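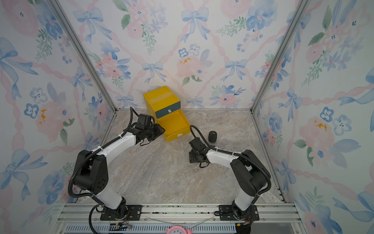 The Pattern That Won't Stay in the Bedroom

Home | Rooms | Walls & Floors | Makers | Back Issues

Bows, roses and ribbon have been on wallpaper for a very long time, and for most of that time they have been kept in bedrooms. That is changing. Over the past year readers have written to us about putting them in halls, pantries, workrooms and the small odd spaces that used to get a coat of white paint.

The pattern most of them ask about is the ribbon lattice. Pink ribbon, twisted into garlands, runs on the diagonal and crosses to make large diamonds. Pale blue bows and soft pink roses fill in the rest, along with blue flowers that look a good deal like pansies. The ground is off-white and the drawing is done in a watercolor style, so the edges are soft and the colors stay light.

Used on one wall, it looks like a picture. Used on three, it becomes the room. The diagonal lines lead the eye around the corners, and a small space feels more finished than it has any right to. Most people we heard from had planned on one wall and kept going.

The corners are the hard part. A lattice shows every mistake, and a garland that misses its partner by half an inch will bother you for years. The hangers at Haque, a decorating shop in Plerville, start from the center of the back wall and work outward, then turn each corner with a narrow strip. They also suggest buying an extra roll. In a small room the waste can be high, as the repeat is large and a bow cut in half at the ceiling looks like an accident.

A bare metal strip at a corner or along the floor is another way to go. Silver trim next to roses sounds wrong, but it gives the paper a clean stop and hides a poor edge.

For floors, the usual advice with a busy paper is to keep it plain. We would go a little further than that. A marble-effect surface in warm gray and beige, with darker veins and a few light streaks, has movement of its own but none of the wallpaper's colors, so the two leave each other alone. Ivmont sells one in sheets, and a reader in Itby covered a pantry floor with it for $156.

Then there is the question of what to put in the room. Pink and blue furniture disappears. Bright yellow does well — there are touches of yellow in the roses already, and a small box or cabinet in that color picks them up. A dark teal front on a yellow body is stronger still. Keep it to one piece, and keep it low, with plenty of pattern showing above it. A small drawer unit is enough.

We use cookies to remember your settings. By continuing to read, you accept our cookie policy.

Contact the editors | Copyright 2018 | Back to top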